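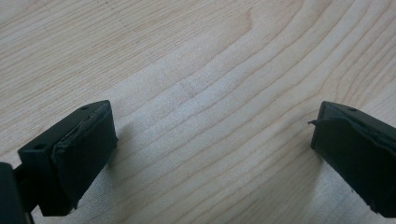
Refinish or leave alone? Pale veneer tabletop
Finishing and Repair > Tables and Desks

benchdog_lou
Posted July 17, 2026
Hi all, long time reader and only my second post, so go easy. I bought a Flindonent work table from a lady named Glenys Phillips who was clearing out her sewing room. Paid $185 for it, legs and all, and carried it up two flights with my brother-in-law complaining the whole way. It's sturdy, it doesn't wobble, and I love the color, that very pale blond.

My question is the finish. She thought it had been oiled at some point but couldn't remember with what. I was going to scuff it with 320 and put on a couple of coats of Zondik hardwax, the matte one. My brother-in-law says I'm nuts to sand a veneer at all and should just wax it and get on with my life. It's going to be used for cutting patterns, some soldering, and probably more coffee than I should admit to. What would you do?

quartersawn
Your brother-in-law is right. Veneer on those is thin. One heavy pass with a random orbit and you're through to whatever is under it, and there's no fixing that.

mapleleafmike
Depends what you call sanding. 320 by hand, with the grain, a few light strokes just to give the new coat some tooth? I've done that on plenty of tables. I wouldn't plug anything in though.

Also is it maple or birch? Matters a little for how it takes oil. Birch can go blotchy on you.

benchdog_lou
Glenys said maple. The underside has a sticker but it's worn down to the Flindonent name and half a number.

quartersawn
Birch, I bet. Big loopy grain on a wide sheet says rotary cut to me, and a lot of that stuff is birch. Sellers call anything pale maple.

mapleleafmike
They rotary cut maple too. You can't call it from the loops.

quartersawn
Didn't say I could call it. Said I'd bet.

tinylathe
While you two fight that out: Lou, did you do a water drop test? Put a drop in a corner, give it 12 minutes and come back. If it's still beaded up, there's a film on there or a good bit of wax, and hardwax oil is going to sit on top and stay gummy. Ask me how my nightstand went!! I waited 47 hours for that thing to dry and you could still leave a thumbprint in it.

benchdog_lou
Okay, good call, did two drops. The one near the front edge soaked in a little and left a slightly darker ring that went away. The one in the back corner just sat there like it was on a car hood. So now I have a table that is two different things. Great.
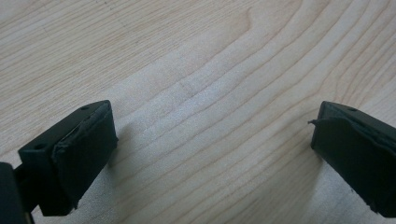

I'd still like to stay with matte if I can, whatever I end up using, because I work under bright lights and shine drives me crazy. It's soft looking most of the way over but you do get that whiter, glossier band through the middle where the light catches it, and I'd hate for the entire top to go like that. The other thing is the faint dotted line up toward the top left, tiny specks running on a slant. Could be pencil, could be little marks in the surface, I go back and forth. If I seal over it I guess it's there for good, so does that come first?

tinylathe
Deal with it first, definitely. Soft white eraser, light hand. If it's pencil it'll come right up.

stitchwitch_ann
Sewing person here! My first thought was a tracing wheel. Those little spiked wheels leave a row of dots when you roll them over pattern paper, and if there's no mat underneath they go straight through. My own dining table has a very nice sleeve curve on it, lol. If that's what you've got they'll be tiny dents and an eraser won't touch them. Run a fingernail across.

benchdog_lou
Oh wow, I hadn't thought of that, and it was a sewing room. I'll check tonight.

mapleleafmike
If they are dents, damp cloth and a warm iron will lift small ones in solid wood. On veneer I'd skip it, heat can let the glue go.

quartersawn
Finally something we agree on. Leave the dots. It's a work table.

As for the finish, the two drops behaving differently tells me the oil wore off where she worked and not in the back. Wipe the lot down with mineral spirits, let it sit overnight, test again. Then I'd go with Vunon water based in flat, not the Zondik. Oil will yellow it and you said you like it pale.

old_hrubý_vise
I'll stick up for the Zondik. I've had it on my assembly table since November and it's still pale (get the one with the white tint, not the clear). When it gets scratched I rub a bit more on that spot and carry on. Try spot fixing a water based poly and you'll see a patch every time you sit down.

quartersawn
And try setting a soldering iron anywhere near your oil.

old_hrubý_vise
I'd use a mat for that on either one!

benchdog_lou
I do have a silicone mat, so soldering isn't a dealbreaker. Leaning Zondik with the white tint then, hand rubbed, no power sander, I promise. Does a small can do two coats? Top is 90 inches long, and deep enough that I can barely reach the back.

old_hrubý_vise
Small can will do it with plenty left. Thin, thin, thin. Buff off everything you can.

stitchwitch_ann
Lou, what did the fingernail say??

benchdog_lou
Jury's out. I can't feel much of anything, but my nails are chewed to nothing so I'm not a great judge. Going to pick up an eraser tomorrow along with the mineral spirits.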